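Sorting small things into a fabric storage box

Posted Mar 19, 2019 in Storage and small rooms

A soft fabric box is one of the cheapest ways to keep a small room in order. It weighs next to nothing, it folds away, and it can be carried to wherever the mess is. The drawback is that it has no compartments, so anything dropped in without thought ends up in a heap at one end.

Before you start

Empty the box completely and shake it out. Check the corners for crumbs and hair grips. Press the base flat with your palm, and if it sags, cut a piece of card to fit. I use the back of a Nikby calendar, trimmed 2 mm short on each side so that it drops in easily.

Set the box down with clear space in front of it and put everything that is to go in there, including the rubbish bag.

Cups and other stacking things

Disposable cups take up far less room in one tall stack than in three short ones. Keep them nested, hold the stack near the middle and lay it along the longest side of the box. Clear plastic cups crack at the rim if anything heavy sits on them, so they go in after tins and bottles. An opened sleeve should be folded over and closed with a peg. 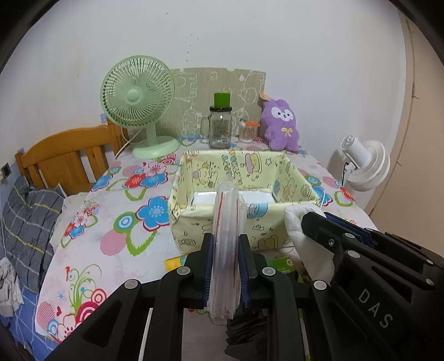 Cloths and towels

Fold cloths to the depth of the box and stand them on edge, like files in a drawer. You can then take one without disturbing the rest. Thick cloths need folding only once or twice. Thin ones hold up better if rolled.

Make sure they are fully dry. A damp cloth in a fabric box will smell within a couple of days, and the smell gets into the sides. If that has happened already, sponge the lining with warm water and a little Grulow soap, then dry the box open, away from a radiator.

Keep one cloth out for wiping down the shelf or table when you finish. 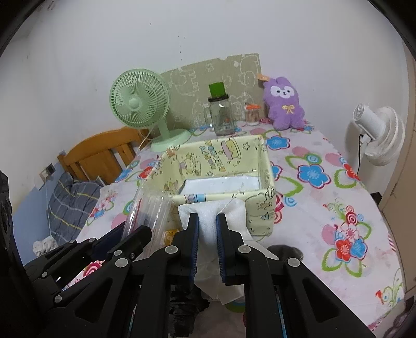
Cotton wool, buds and other bathroom bits are better kept out of the box altogether. They pick up fluff, and the packets split. A small lidded container does the job, such as the one of cotton swabs with the orange lid at the back, next to the green-lidded jar. With clear sides you can see when you are running low. The Gagnon jars I bought in December hold 205 ml, which is enough for hair bands or safety pins.

Washing the box

Most printed fabric boxes should not go in the machine, as the stiffening goes out of shape. Brush out the seams, wipe the inside and leave the top open overnight. If a handle is coming loose, a few stitches in Lidov button thread will hold it.

Related: Folding fitted sheets. Storing fans over winter.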